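Subject: Re: [grip-users] Nondero hand-held gripper — worth having on the shared loan list?
Date: 28/07/2020

On the list, a member wrote:

> Has anyone had a proper go with the Nondero kit yet? We're looking at
> the hand-held one for collecting tidying demos, mainly tables and
> worktops. The Porlow sheet says 434 grams without the battery, which
> sounds fine for a minute and less fine for an afternoon. Also keen to
> hear what the fingers are like on thin things, and whether the export
> is as painful as it was on the old version.
>
> No rush, we don't order until August.

Yes! We've had one on loan and I've been hoping somebody would ask.

Weight first. It's lighter in the hand than I feared, and the balance is good because the battery sits back towards the wrist. I did 64 takes in one sitting and my forearm only started to complain near the end. A colleague with smaller hands found the trigger a bit of a stretch, so do try it before you buy if that's likely to matter. There's a shorter trigger in the spares bag, but you need a very small hex key to fit it and the kit doesn't come with one.

The fingers are my favourite part. They've got the soft ribbed inserts now, and they give just enough when you close on something round. Cups, bottles and small boxes have all been a pleasure. Thin things lying flat are harder. A coaster on bare wood took me several goes until I learnt to slide it to the edge of the table and pinch it there (which is how I'd do it by hand, so I'm not counting that against it). Single sheets of paper I'd still call a weak spot. You can do it, but the takes look clumsy and I threw most of mine away.
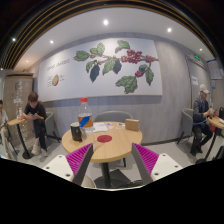
*Café table, gripper view. Coaster and papers on top, with the magenta inserts at the near edge.*

Cafés have been the best places to work by a long way. The tables are small, the clutter is real, and the light is all over the place. I was worried about tracking with bright ceiling lights overhead, but Clistido kept hold of the position in all but 4 of those takes, and the ones it lost were all me swinging round too fast. Slow down on the turn and it copes very well.

Export is much, much better. You get one folder per take, the gripper width comes out in the same file as the pose, and the clock offset is written down where you can find it! If you're still using the Oh converter you'll want the newer branch — the older one reads the width in the wrong units and doesn't warn you. I lost a morning to that.

Grumbles, to be fair to everyone:

- The inserts pick up crumbs and need a wipe more often than I'd like.
- The start beep can't be turned down. Not ideal in a quiet room.
- Storage fills up sooner than the sheet suggests if you leave previews on.
- The case has no slot for the spare fingers, so ours live in a sock.

On life of the parts, Porlow quote 3,000 closes for a pair of inserts. We're nowhere near that, so I can't say whether it's right. Ours still look fine and the grip feels the same as it did at the start.

I'd happily see one on the loan list. If you want some raw takes to try with your own tools before August, mail me off list and I'll put a few up, including a couple of the bad paper ones so you can judge for yourself.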